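Ostura trial kit, bench notes, Friday

Kit came out of the box mostly assembled and I had it in my hand by 9:30. Really pleased so far! It's the hand-held version, so you squeeze it yourself and the linkage does the closing, and the jaws meet evenly every time I've tried it (Sofia tried to get them to bind and couldn't). Came with 5 spare fingertip pads and a printed setup sheet that makes sense on first read, which the Pathirana one never did.

Ran the grip log for around 900 seconds before lunch. 192 open-close cycles, no dropouts in the file. Pivots feel tight, no side play I can find by wiggling. Would like a softer return spring - my thumb was tired by the end.

After lunch, long thin stuff. Held upright, a rod wants to lean toward one finger, so I now start with it right in front of the center mount and close slowly.

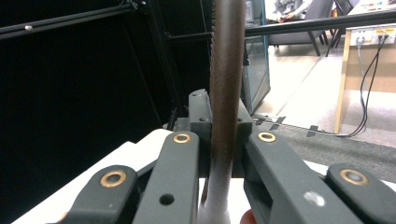

Much better than pinching it out at the tips. Sérgio wants the same grip repeated with the Cliltum pads before we say yes to buying. Trial runs 5 more days.

To do: ask Ostura about the spring, back up the log, find the small hex key.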